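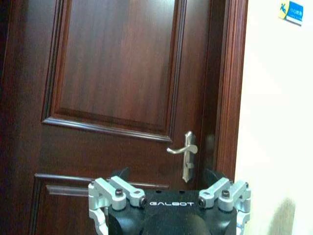
Dark timber door with raised panels and a silver lever handle

Podham Guest Rooms: Frequently Asked Questions

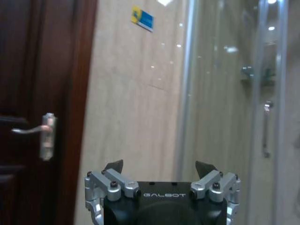 Juniper Schumacher
Bookings Manager
Updated 3/28/18

What time is check-in?
From 2 pm. If you'll be later than 8 pm, ring us beforehand and we'll give you the code for the key safe. Check-out is 10 am.

Is there parking?
Yes, behind the building, off Nieto Lane. There are 20 spaces and they can't be reserved. Caravans and trailers need to go on the street.

How do I pay?
We take a deposit of one night when you book and the balance on arrival. EFTPOS, Visa and Mastercard are all fine. We don't take cheques.

Can I cancel?
Cancel five or more days out and the deposit is refunded in full. After that we keep it, unless we can re-let the room. July bookings need 14 days' notice.

Do you allow dogs?
In the Millau room only, which opens onto the courtyard. Dogs can't be left there alone.

Is breakfast included?
No. There's a kettle, tea and coffee in each room. The bakery on the corner opens at 6 am.

How do I get on the wi-fi?
The network is Broltetico and the password is on the card by the bed. It's slow in the evenings.

Can I have extra towels?
Yes, ask at the desk before 5 pm. Beach towels are separate and cost $3 each to hire.
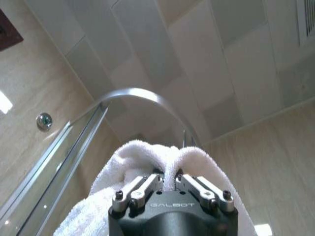
White terry towelling

Who do I contact about group bookings?
Demetrio Arrieta looks after groups and weddings. Leave a message at the desk with your dates and numbers.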